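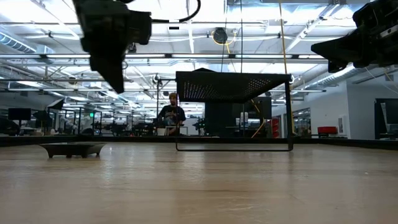
Call for participants: table-top storage study

Last updated: 17 February 2023

Sutetis is looking for adults to take part in a study of how people arrange things on a table. We are interested in small organizers: trays, stands, risers, racks and the other things people buy to keep a desk or a counter in order. You will be given a table, a set of ordinary items and one or two organizers, and you will be asked to put everything where you would want it.

We are doing this work for Pemier, which sells home and office storage. They want to know which pieces people reach for first, which ones get pushed to the back, and what ends up underneath a raised stand when there is space for it.

What you will do

A session lasts 90 minutes with a short break. You will work standing at a wooden table. In the first part you set up a shallow tray and a raised stand with pens, cables, notepads, mail, keys, cups and similar items. In the second part we change the organizers and ask you to start over with the same items. There is no right way to do it and you are not being timed.

After each part you fill out a one-page form. It asks where you put things, what was in the way, and whether you would keep the setup at home. At the end one of us will go over your answers with you – this part is usually short.

You will be asked to come in 3 times over two weeks. Please apply only if you can make all of the visits. We can't use partial results.

Who can apply

- You are 18 or older.
- You use a desk, kitchen table or workbench most days.
- You can stand and lift light items (up to five pounds) for half an hour at a time. A stool is available on request.
- You read English well enough to fill out a form.
- You have not worked for Pemier or for another maker of storage products.

You don't need to be a tidy person. We need people who keep everything in a drawer and people who keep everything on top of the desk. Left-handed applicants are especially welcome, as we have had few so far.

Where and when

Sessions are held in the open lab at the Zadau building, ground floor. Use the side entrance and sign in at the desk. It is a shared space and other people will be working nearby, so expect a certain amount of noise. Bring a sweater if you get cold easily. Street parking is free after 6 p.m., and there is a bike rack by the door.

Visits run through the end of May. Morning, afternoon and early evening slots are open.

Pay

You will be paid $40 for each visit, by check or prepaid card, at the end of that visit. Participants who finish the full set get an extra $30. We do not cover travel.

Privacy

Your forms are stored under a number and your name is kept separately. Pemier receives the results without names. You may stop at any time and will still be paid for the visit you are on.

How to apply

Send an email to Evie Clegg, study coordinator, with the subject line "Table study." Include your age, whether you are right- or left-handed, the kind of table or desk you use most, and the times you are free. A photo of your desk is helpful but not required – please don't clean it up first. You should get a reply within 7 working days.

Comments

marlow_k
Is there an elevator or is it all on one floor? I use a cane but standing for half an hour is fine.

Evie Clegg
All on one floor, no steps at the side entrance. Mention the cane in your email and we will have the stool ready.

Dana P.
Can my husband and I both apply? We share a desk and do not agree about it.

Evie Clegg
Yes, please send separate emails. You would be booked into different slots.

tobyr
Applied last week, still waiting to hear about evening times.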